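Hajnalka Jakab
21 May 2023

1/ OK, I have fallen hard for foam. Shadow foam, tool foam, case foam, the stuff with holes cut in it so every object has its own place. A thread, because my family has stopped listening!

2/ It started in April at a flea market in Rumville. I bought an old drafting set in a hard case, and every compass and pen sat in its own little bed. I kept opening and closing the lid the whole way home.

3/ So I tried it myself. First go was a kitchen drawer: scissors, peeler, corkscrew, the good thermometer. I traced each thing with a pencil, cut just inside the line, and wow, the fit is so satisfying.

4/ Cutting inside the line is the bit I'd shout from the roof. Foam gives a little. If you cut right on the line, things rattle (ask me about my corkscrew).

5/ Color matters more than I expected. Black looks smart, but in a dim drawer you can't see an empty hole at all. A bright red slab with the shapes sunk into it is so much easier to read, and it's cheerful too. 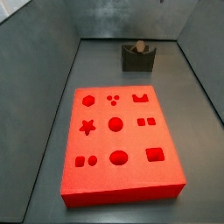

6/ Blades! I ruined my first sheet with a dull one. Snap off a fresh tip before every long cut and go slowly, in 2 or 3 light passes. Small round holes I do with a sharpened bit of pipe.

7/ Finger notches. Please add them. I made a gorgeous snug slot for my tape measure and then had to turn the whole drawer upside down to get it out.

8/ Next up is my sewing box, which has 29 bobbins and no system whatsoever. I'm thinking 4 rows. If anyone in Nimri has offcuts going spare, I will come and get them and I will bring cake.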